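Subject: Re: [cavevport-homes] Squeaky boards, again

On 5 July 2025, Milan Jacobs wrote:
> Has anyone got rid of a squeak without pulling up the floor?
> Ours now sings at 3 in the morning.

Milan, pale planks with knots are my weakness too, so you have my sympathy.

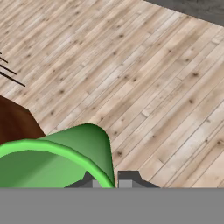 1. Talc

Brush it into the seams and walk on it. Cheap, and the room smells like a baby for a week.

2. Screws from below

I used 73 in the hallway – the squeak moved to the bedroom.

3. Paying someone

Dodel quoted me $149 just to come and listen. I can listen for free, and do, nightly.

Try the talc first and report back by August.

Patrício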